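Thread on keeping the two-arm cell in good order, for the one person who asked and the rest of you who can mute me.

1/ The cell is called Aranda, after nothing anyone can remember. Two arms, a wooden table, a teal basket, a freezer bag and a quantity of toy fruit and veg. I look after it. My qualifications are that I own the hex keys.

2/ First job of the morning: base bolts. Both arms sit on the one black rail, so if the left one works loose the right one gets the wobble as well. Torque to 4 Nm, paint-pen a line across the head, go and find tea.

3/ Cables next. The conduit needs enough slack for the elbow to fold and not so much that it catches on the basket. We got this wrong for all of January.

4/ Then the gripper fingers. I wipe the tips, nip up the screws and run 100 open-and-close cycles with nothing in them. Then the bag job, at half speed, with my hand near the stop button. 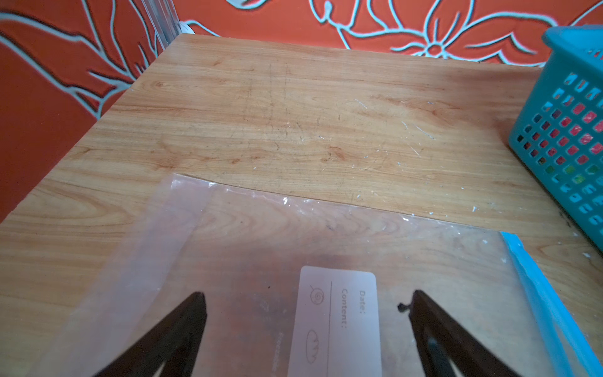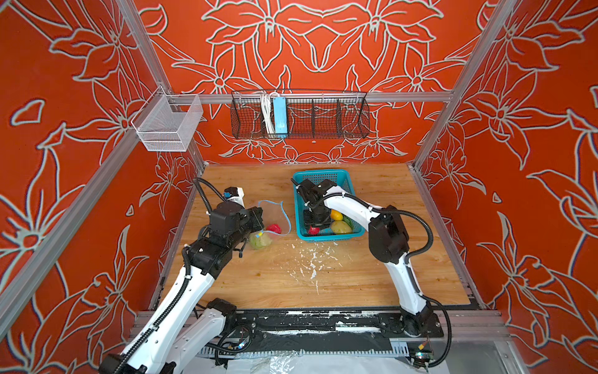
5/ Wrist camera. Check the mount, clean the lens, redo the calibration if it has been knocked. It has been knocked. The Gelberg script takes 8 minutes and prints "done" whether it is or not, so read the numbers above it.

6/ Bags. A clear bag on a wood-grain table is a rotten thing to ask a camera to find, so we stick to the kind with a blue seal. Someone ordered plain ones from Corden to save money. We have 247 of them if you'd like some.

7/ The tabletop. Yes, the white flecks. I have been at them with a plastic scraper and a damp cloth and they are winning. Don't use solvent, it lifts the finish.

8/ Log everything, including the days when all you did was tighten one screw. Next up is the wiring under the rail, for which I am going to need a longer thread and a torch.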